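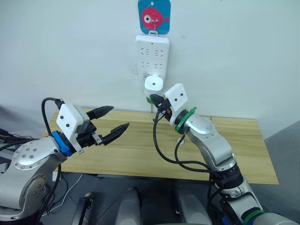 Two Rooms and a Sewing Machine

Last updated: Saturday, February 29, 2020

The owner of Fendinier, an alterations shop in Fostton, started out hemming pants for neighbors in the evenings. She kept her day job until December, when the orders got to be more than she could finish on weekends.

"I had people dropping off bags at seven in the morning," she said. "My husband would trip over them on his way out."

She now rents two rooms above a shoe store on Nnaji Street. The front one is for fittings and the back one is for sewing. Getting started cost her 4000 dollars, most of it spent on a used industrial machine and the first months of rent.

The machine was the hard part. It came from a closed drapery business in Bultach and had to be carried up the stairs in pieces. "The table went up fine. The motor took all afternoon," she said.

Zippers are the bulk of the work, followed by coats that need new linings. She charges by the job and gives the price before she starts. Wedding dresses she takes only if the customer can leave them for 10 days.

"Lace is slow — you take it off by hand and you put it back by hand. I tell people that, and some of them go elsewhere, and that's okay."

She has not hired anyone. A retired tailor has offered to come in before prom season, and she is thinking it over. For now she closes on Mondays and does her cutting then, with the phone off.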